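Speaker Notes – Session 4, Software Track
Planning and Perception Under Changed Surfaces: Notes from the Kaltorero Kitchen Work
Presented by the Clikura Simulation and Control Group

Slide 1. Opening

Welcome the audience and thank the Mokoena program for hosting the track. State the scope of the talk at the outset: this is a software talk. It covers the planner, the perception stack that feeds it, and the tools used to replay failed runs. Hardware questions should be held for the Saturday workshop.

The main claim should be given in one sentence. A control stack that has only ever met ordinary floors and counters in simulation has learned something about those floors and counters, and the team needs a way to find out how much.

Slide 2. Why the kitchen

Kaltorero is our simulated kitchen suite. The layout stays fixed for a given batch, while surface materials are drawn again for each episode. A counter may be given tree bark. A cabinet front may be given a cloudy stone finish. The geometry, the collision meshes and the joint limits of the drawers are left alone. Any change in behavior between two episodes with the same seed can then be traced to what the cameras report.
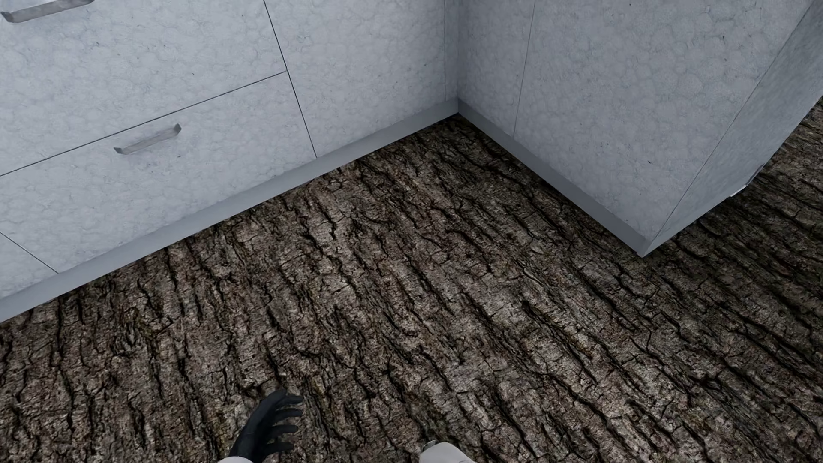 Each batch holds 300 episodes. The planner receives a handle pose, a drawer axis and a confidence value, and it is not told which material was drawn. Pause here. In earlier talks, listeners assumed that the material label was passed through as a hint. It is kept in the log for analysis and is never read at run time.

Slide 3. Perception

Explain the two branches. The first segments fixed structure: fronts, plinths, floor and counter. The second looks for handles and fits a line to each one. The branches were trained separately and are joined only at the end, when a handle is assigned to a front.

Bark is a hard case for the first branch. Its ridges are long, dark and close to parallel, and so are the seams between drawer fronts. In the first release, the segmenter reported seams on the floor and the planner then treated open floor as furniture. The second branch did better, as bar handles keep their shape under every material we draw.
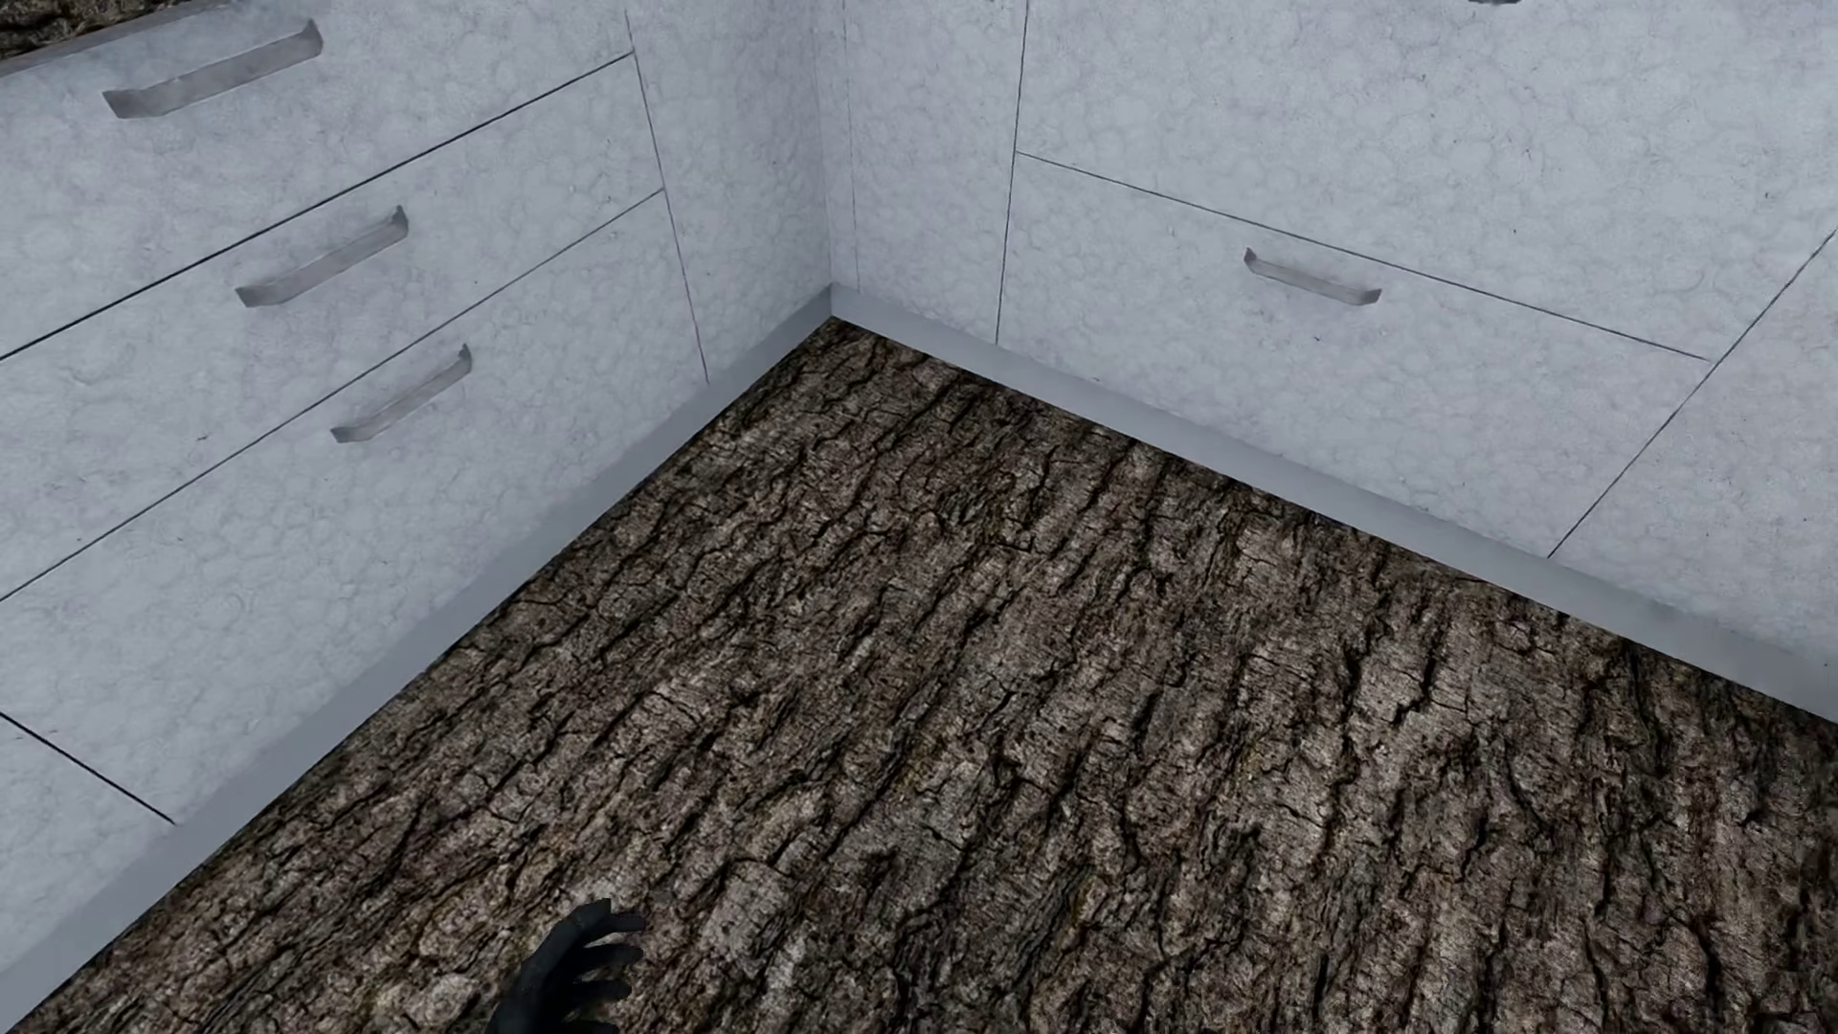 Hand view in the cabinet corner: bar handles on pale fronts, bark texture on the floor.

Spend a little time on corners. Where two cabinet runs meet at a right angle, a drawer on one side may need the same space as a drawer on the other. The planner checks the full sweep of the drawer before it commits to a grasp. This check was added after release 2 and is the most expensive step in the loop. It is cached by drawer, and the cache is cleared whenever the estimated base pose moves beyond its tolerance.

Slide 4. Planning and control

The whole-body planner runs at a lower rate than the arm controller. Between plans, the controller tracks the last accepted path and may slow down, but it may not leave the path. Mention that this rule was debated inside the group – a reactive controller recovers from more errors, but its runs are much harder to replay.

Replay is handled by Zamier, our logging and inspection tool. Zamier stores every camera view, every plan and every rejected plan. A run of 2000 control steps can be stepped through backward from the point of failure. Of the failures reviewed for this talk, 107 were assigned to perception on the basis of rejected plans alone, before any camera view was opened.

If time allows, show the query screen. If the session is running late, go directly to Slide 5.

Slide 5. Base placement

Reaching is only as good as the place where the robot stands. A peninsula with stools along it limits the views into the room and the routes through it. The placement module scores candidate positions by reach, by clearance and by expected view of the target, in that order.

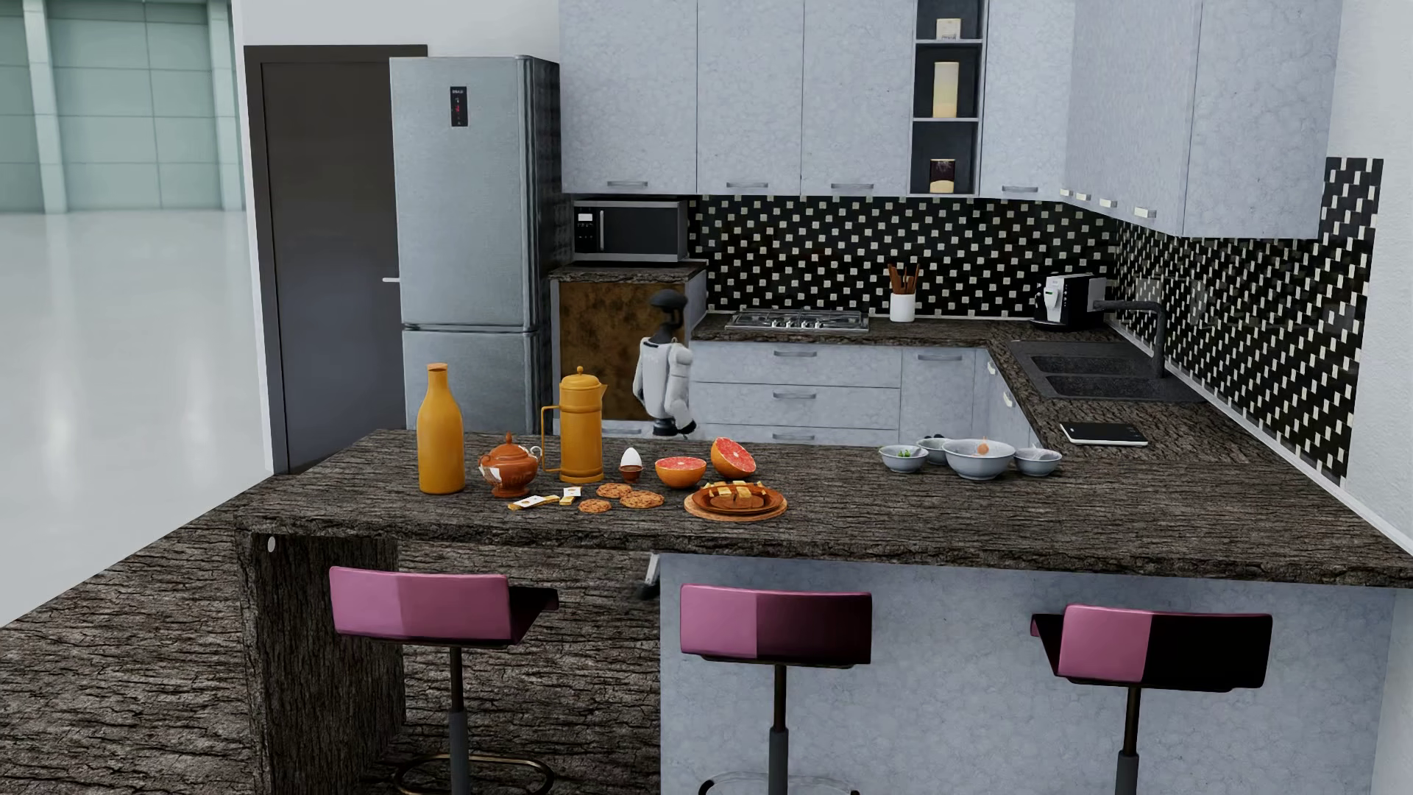 Does the placement module need a new map when the surface materials change?

The map is built from geometry and is reused across the whole batch. Only the view score is computed again, using the current camera input.

Slide 6. Open items

The handle branch still reports low confidence when a handle is mostly out of view. The sweep check does not yet account for items left on the floor. Zamier exports are large, and a compact format is being tested with the Mokoena partners.

Leave the contact slide up during questions. The session chair will signal when the room is needed for the next speaker.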